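laundry thread. long one. sorry in advance. I have been fighting with a front loader for most of this month and I'm writing it all down so I can stop texting it to people one at a time

background: moved into the upstairs of a place on Ouellet Street in February. no washer. did the laundromat thing for months, the Bolby one by the bus stop. great dryers. terrible parking. quarters everywhere, in the couch, in the car, in my winter boots somehow

finally got a used front loader. 346 dollars, delivered. guy at the store said it had been "checked over." ok

first two weeks, heaven. laundry at 11 pm in socks. did every towel I own just because I could

week three. the smell

if you know you know. not on the clothes at first. just when you opened the door. like a wet basement had a cousin. then it was on the towels. then it was on a work shirt, and I found out about that one at work

what I did wrong, all at once, so you can skip it:
-- shut the door the second I took the load out
-- way too much detergent
-- everything on cold, always
-- never once looked at the filter. did not know there was a filter

the detergent thing got me. I was filling the cap. the CAP. I use Ziler, the big blue jug, and the line for a normal load is way down near the bottom of the cap, you need to tilt it at a lamp to find it. I'd been pouring double, maybe triple

too much soap in one of these doesn't rinse out. they use so little water. it just sits in there and turns into a film and the film turns into a smell. I was basically feeding it

so. cleaning day. took a whole Saturday morning bc I had no idea what order to do things in. order I'd use now:

1st, gasket. the big rubber ring around the opening. pull the fold back with your fingers and look in the bottom of it. I had gray slime, a bobby pin, a pen cap and what used to be a receipt. old rag, warm water, drop of dish soap, go all the way around. then again with a clean rag. then again bc the second rag was also gross

if there are black dots that won't wipe off, white vinegar on a rag, tuck it down in the fold, leave it while you do the next part. got most of mine. not all. living with the rest

do NOT mix the vinegar with bleach. not in the drum, not on the rag, not one after the other. pick one

2nd, the soap drawer. comes all the way out. there's a little tab at the back you push down. mine had a layer of old softener in it like candle wax. soaked it in the sink in hot water and went at it with a toothbrush. also brush up inside the slot where the drawer goes, the roof of it is where the mold lives. flashlight helps

3rd, the filter. little round cover low down on the front. towels on the floor FIRST. shallow baking pan under it. unplug the machine. turn it slow, let the water come out, tighten, dump the pan, go again. I did not do it slow. I did it fast. the towels were not on the floor first

in the filter: 6 coins, a hair tie, a lump of felt that I think was several socks' worth of lint, one tiny lego hand. I do not own legos

4th, empty hot cycle. hottest and longest it's got. I used a washer cleaner tablet. run it with nothing in there. then wipe the gasket one more time when it's done bc loose crud ends up back in the fold

that was cleaning day. smell went down by a lot. didn't go away until I did it again a week later, fyi, so don't give up if round one is meh

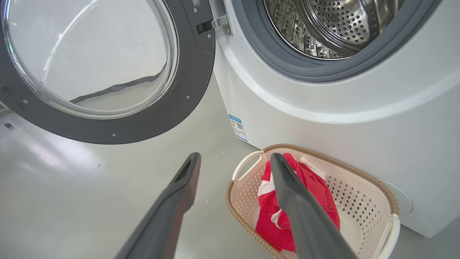 Do you have to leave the door open all the time?

A few hours after the last load is enough for most people, longer if the room is damp, and if you have little kids or a cat, stay nearby while it's open and shut it once the rubber feels dry.

ok continuing, had to go eat

things I do every time now, takes a minute:

-- pull the clothes out when it's done, not the next morning
-- old dishcloth around the gasket, mostly the bottom
-- door wide, soap drawer pulled out a couple inches
-- look in the drum for the one sock. there's always the one sock stuck to the top

the sock thing. I washed the same black sock with three different loads before I learned to spin the drum by hand and feel around up top. it went in with the whites. we don't need to talk about it

floor. nobody warned me how much stuff ends up on a laundry floor. lint crumbs, tissue bits, thread. I sweep when I remember, which is sometimes. if you let it go it sticks to the wet stuff you drop and then you've washed a shirt for nothing

got a Stovau basket, the floppy kind with handles, and it's fine. it's a basket. I like that I can squash it right up to the front of the machine and pull everything straight down into it. the hard plastic one I had before cracked and the crack snagged a sweater. bye sweater

sorting, since two of you asked. I'm not a sorting person. I do towels and sheets / dark stuff / everything else. gym clothes go with the dark stuff. white stuff doesn't exist anymore in this house, see above re: sock

towels get warm or hot now. everything else still cold, I'm not made of money. but one hot load a week seems to keep the film from coming back, so towels go last on laundry day and sort of rinse the thing out

no more fabric softener either. I miss the smell a little. towels dry better without it tho, like they really soak up water again, I'd forgotten they were supposed to do that

don't stuff it. I used to pack it til the door pushed back. now I leave a hand's worth of space at the top. shirts come out less wrinkled and it stopped doing the thumping thing on spin

about the thumping thing. if it walks or bangs, check the feet before you panic. mine had one foot not touching the floor at all. put a level on top, screwed the foot down til it stopped rocking, tightened the nut back up. ten minutes. I had already looked up new machines by then. the one I wanted was 898 dollars. closed the tab so fast

pockets!! check them. I know. everybody says it. I didn't and I had a lip balm go thru the DRYER. greasy dots on 100 percent of one load. dish soap on each dot, let it sit, wash again warm. worked on all but one t-shirt, which is now a rag, which is now the gasket rag. circle of life

dryer is a different thread. I have a drying rack and a lot of opinions. later

somebody asked about baking soda in the drum. tried it. didn't hurt, didn't do much. the tablet was better, and wiping was better than the tablet tbh

someone else asked if they should just take the rubber ring off and replace it. you can, people do it, there's a clamp thing. I watched half a video and shut it. if yours is torn and leaking then yeah. if it's just ugly, wipe it and move on

and yes I keep a note taped inside the closet door with the filter date on it. last one says Oct 29, 2025. it was one dime and some fuzz. I'm going for every other month unless it starts draining slow

oh and if it DOES start draining slow, filter first, then look behind it at the hose. mine had a kink from when it was pushed back against the wall. pulled it out a few inches, fixed

towels are done, gotta go get them before I forget and have to start this thred over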